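The Last Ferry to Jerkance

Ghazala Chaudhry ran. Bag banging on her hip, one shoe undone, ticket in her teeth. Ferry at twenty to six. Clock over the chip shop said 5.37. Three minutes, then. Down the steps, mind the weed, mind the dog.

"Hold it!" Nobody held anything.

The letter was in her coat. She'd read it on the bus, then again in the toilets at Hakard, standing up, with someone knocking. Dhanial was selling the house. Their mother's house, the blue door, the pear tree, the lot. Signing tonight. He'd put a kiss at the bottom, the cheek of it.

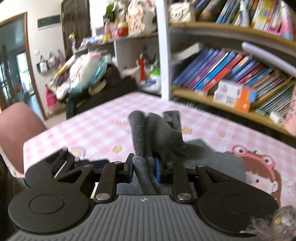 She made the ramp as the chain went across. The man looked at her. Looked at the shoe.

"Go on then."

Under the chain. Wet bench, engine shaking her teeth. Teltard light going round and round over the water. She counted her money: sixty pence and a button. No taxi. She'd have to walk up from the harbour, the hill road, in teh dark, in these shoes.

What would she even say? Don't. That was all she had. Don't, because I've still got my key. Don't, because the stone over the door says 1574 and Mum used to touch it every time she came in, shopping and all.

Halfway across the rain came on. She got the key out and held it. Cold, then not so cold.

Lights ahead. The quay, the bins, the phone box. Somebody stood under the lamp with a umbrella, no good in that wind, turned right inside out.

Dhanial.

He hadn't seen her yet. She did up her shoe.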